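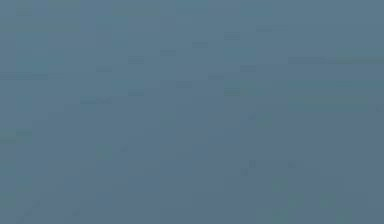
Figure 2.1 Computer-rendered view of a blue-gray surface with two rising lines of short dark dashes.

Chapter 2
When the Work Changes

Key terms in this chapter: task, job, cell, changeover, line speed, redeployment, deskilling, handover log

2.1 The Skekthorpe packing hall

Haltorley makes door and window hardware: hinges, latches, handles, and the screws that go with them. Its plant at Skekthorpe casts and finishes the parts at one end of the site and packs them at the other. Until three years ago all of the packing was done by hand. A packer stood at a bench with bins of parts on three sides, read an order sheet, filled a carton, closed it, and pushed it onto a belt. A good packer could work from memory on the common orders and looked at the sheet only for the odd ones.

The plant employed 45 packers over two shifts. The product list ran to 1,434 items, and most of the trouble in the packing hall came from that list. Left-hand and right-hand latches look alike. So do hinges that differ only in the size of the screw hole. New packers spent their first weeks learning to tell such parts apart, usually by standing next to someone who already could.

In May of the first year, the company put in four robot cells built by Begović. A cell is a fenced area in which one robot does one task or a small group of tasks. Each cell at Skekthorpe picks parts from a tray and places them in a carton. The cells were given the high-volume orders. Everything else stayed on the benches.

This chapter follows what happened next, mainly from the point of view of the people who worked there. Chapter 1 dealt with how a firm decides whether to buy such equipment. Chapter 3 will take up pay.

2.2 Tasks and jobs

A task is a single piece of work with a start and an end, such as filling a carton or checking a label. A job is the bundle of tasks that one person is hired to do. Machines are bought to do tasks. It is easy to forget this when reading a headline about how many jobs a machine will replace.

Before the cells came in, a packer's job at Skekthorpe held at least six tasks:

Reading the order
Fetching parts from the bins
Spotting damaged or wrong parts
Filling and closing the carton
Labeling
Clearing up and restocking the bench

The cells took over one of these completely, the filling of cartons, and only for some orders. They took over part of the checking. Fetching did not go away. Parts still had to be brought to the cell, and they had to be laid in trays in a fixed pattern, something no packer had ever needed to do at a bench. Tray loading became a task of its own, and for a time it was the least popular one in the building.

The company had expected to need 33 people in the hall after the change. It did need fewer packers, but the first plan left out tray loading and the time spent clearing stoppages. Several people who had been moved to the finishing shop were moved back before the end of the summer. Moving workers to other duties at the same employer is called redeployment. At Skekthorpe it was done by seniority, with the longest-serving packers choosing first.

2.3 What the operators learned

Ten packers were trained as cell operators. The course covered starting and stopping the cell, entering the fenced area safely, clearing a jam, and changing over from one product to another. Most of what operators later said they used every day was picked up on the floor. They learned the sound of a gripper that was about to drop a part. They learned which suppliers' cartons were a little out of square.

For the first months this knowledge stayed with whoever had it. A fault solved on the early shift was solved again on the late shift. The supervisors then began a handover log, a bound notebook kept at each cell, where the outgoing operator wrote down stoppages and what had cleared them. The entries were short and some were hard to read. Stoppages at shift change still fell once the log was in use.

Not every packer gained from the new work. Those who stayed at the benches now had only the uncommon orders, which are slower and call for more reading. Their carton counts dropped, and the old bonus was based on carton counts. Tray loaders had the opposite complaint. Their work had become simpler and more repetitive, and their knowledge of the product list was of little use to them. This is what writers on work mean by deskilling.

2.4 Pace

A bench packer sets his or her own pace within limits. A tray loader works to line speed, the rate at which the cell uses up trays. When Haltorley opened a second packing hall at Plestthorpe, it placed a short buffer rack between the loaders and each cell, so that a loader could get a few trays ahead and then stop for a moment. The rack took up floor space that the plant engineers had wanted for something else. Skekthorpe was fitted with the same racks the following year.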